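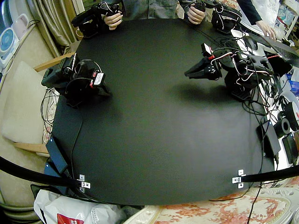

**Figure 4.1** A shared worktable with a black top. Tape, power adapters and cables are kept toward the sides.

# Chapter 4: The Shared Worktable

A worktable used by several people needs a plan before it needs more storage. This chapter deals with the top, the edges and the cables, in that order.

Start with the top. Divide it into 2 zones: a middle, where work is done, and a border, where equipment stays. Anything fixed to the table belongs in the border. Loose items such as rolls of tape go to one side.

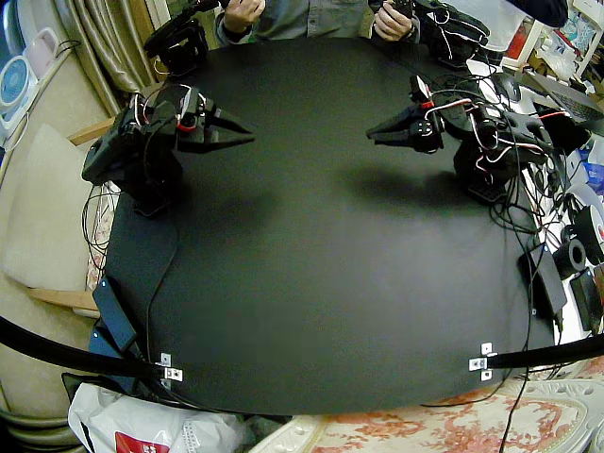 The middle should be cleared at the end of each session - even when the same people will be back the next morning. A matte top helps, as it throws back less glare from overhead lights.

Cables are harder. Section 4.2 covers routing them over an edge, and Section 4.3 covers labeling adapters at both ends. Read both before starting the Nedcombe exercise on page 12.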